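Skoslow Everyday Plates, reviewed after eight months
By Cledwyn Harries
September 22, 2024

I bought a set of Skoslow Everyday plates in January to replace a stack of white stoneware that had chipped its way down to almost nothing. The Skoslow plates are round, matte, and sold in single colors or a mixed set. I took the mixed set, which has blue and pink in it along with two colors I like less. It cost me $80 for eight plates, with free shipping.

They came in one box with molded cardboard between the plates. Nothing was broken. One had a small rough spot on the foot, which I took off with fine sandpaper in a minute or so. I didn't bother the seller about it.

Size and weight

Each plate weighs 407 grams on my kitchen scale. My old stoneware ones were well over that, and I noticed the difference right away when unloading the dishwasher. I can lift four of these in one hand. My mother, who has arthritis in both thumbs, can lift two, and she had stopped lifting more than one of the old ones.

The raised rim is the main reason to buy them. It is high enough to hold a thin sauce or the liquid off a piece of fish, and it gives your fingers something to catch when the plate is flat on a table. It does take away from the flat area in the middle. A large slice of toast with eggs beside it fits. A big steak with two sides is a squeeze, and people who eat that way should look at the larger size.

The plates stack well. Eight of them take up less height in the cabinet than six of the old ones did. The rims don't lock together, so you can pull one from the middle of the stack if you hold up the ones above it.

The matte finish

I had doubts about matte plates because of cutlery marks. After eight months, the blue ones have a few gray lines that show when the light is low. A paste of baking soda and water takes most of them off. The pink ones show almost nothing. If marks bother you, skip the blue.

Stains are a different matter. Tomato sauce left overnight put a faint orange shadow on one of the pink plates, and it took three trips through the dishwasher to go away. Turmeric did the same thing and hasn't fully left. I now rinse pink plates right after curry and leave the blue ones until I get around to it.

The finish has a slight drag to it. Food doesn't slide around much, and a wet plate is easier to hold than a glossy one. The drawback is that a dish towel catches a little, and paper towels leave lint behind. I let them air dry.
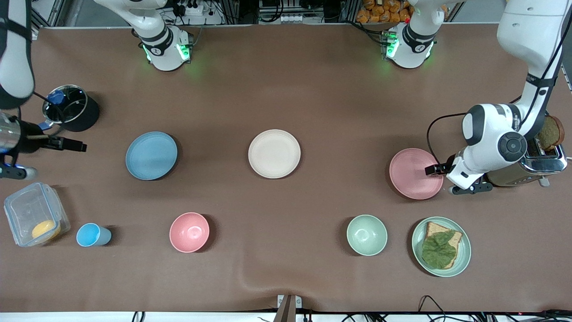
Heat

The maker says the plates are fine in the microwave and should stay out of the oven. In my microwave, two minutes of leftover rice leaves the rim warm but comfortable to hold. Soup for three minutes made the underside hot enough that I wanted a towel. That is about the same as the stoneware.

I did put one in the oven by mistake, at a low setting, under a few pancakes I was keeping warm. It survived with no change that I can find. I wouldn't do it on purpose.

A hot pot is harder on them. Ibsa Mekonnen, who shares the house with us, set a pot straight off the burner onto a blue plate and left it there through dinner. The plate now has a dull ring in the middle that no amount of scrubbing has changed. It is still usable, and it has become the plate we put under the dish soap.

Dishwasher

They go through ours every night. The color hasn't faded on any of them as far as I can tell, and I kept one pink plate out of the machine for the first few months to compare. The rims fit between the tines of the lower rack without leaning, although I have to leave every other slot open at the back where the tines are closer together.

Water does collect in the foot ring. You open the door and there is a little pool on the bottom of each plate, and it runs onto the floor if you tip it the wrong way. A small notch in the foot would fix this. The Pendico plates I had in a rental a few years ago had one, and I never thought about it until now.

Breakage

We have broken one. It fell from the counter to a tile floor and went into four large pieces with few splinters, so cleanup was easy. Another fell onto the rug and was fine. There are no chips on the rims so far, and the old plates had chips within weeks.

Replacements are where Skoslow falls short. Single plates cost $14 each, plus shipping, so one replacement costs well above what a plate costs in the set. I wrote to ask whether they would sell pairs at the set price. The answer took five days and was no.

Compared with others

I borrowed four Kumsa plates from my sister before deciding. They are glossy, heavier, and have a bigger flat area. They clean up faster, and cutlery makes a louder scrape on them. A set of eight was $52 when I looked, and for a household that eats off large plates and doesn't mind the weight, I think the Kumsa set is the better buy.

For us the lighter plate won. Three of the people who eat here regularly have some trouble with their hands or are under six years old, and all of them can carry a Skoslow plate to the sink with food still on it.

Rating: 4 out of 5. I took one point off for the pooling water and the price of single plates. I would buy the mixed set again, and if they ever sell a box of only pink, I'll order that.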